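# Teleoperation gallery: Pistach tabletop set

Zumum records manipulation tasks by remote control. An operator drives the arm through the whole task, and joint positions, gripper state and video are logged together. The Pistach set covers kitchen items on a white table. It holds 2,834 episodes as of January 31, 2024. Scripted motion is not used.

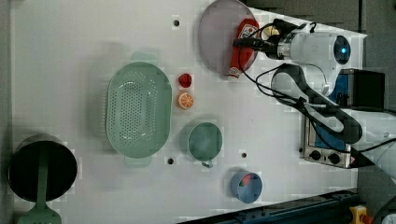 Overhead view. The gripper is over the red ketchup bottle, which lies across the plate.
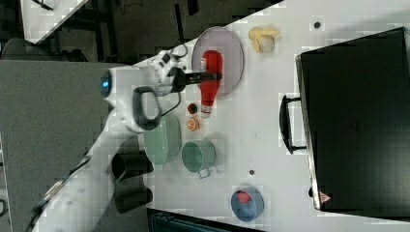

Side view, with the fingers closed around the neck of the bottle. 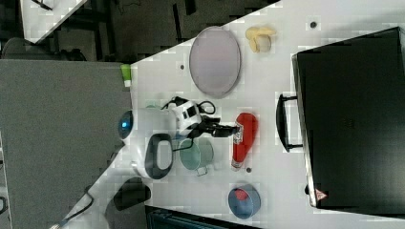
Fingers open, pointing at the red object left of the black case. The lavender plate has nothing to do with this grasp point.

Each operator completes 200 practice episodes at the Rerkcombe site before any of their data is kept. Practice episodes are stored separately and are not part of the release.

Episodes are trimmed at both ends to remove idle time. Pauses in the middle are left in. Operators hesitate before closing the gripper, and cutting those pauses produced jumps in the joint log that the Bilgin training code rejected.

A review pass in November removed 22 episodes with missing gripper values. The task labels were also rewritten at that time. Older labels named the object only; the current ones name the object and the target.

Object positions are changed by hand between episodes. No fixed layout is followed, and layouts are not logged.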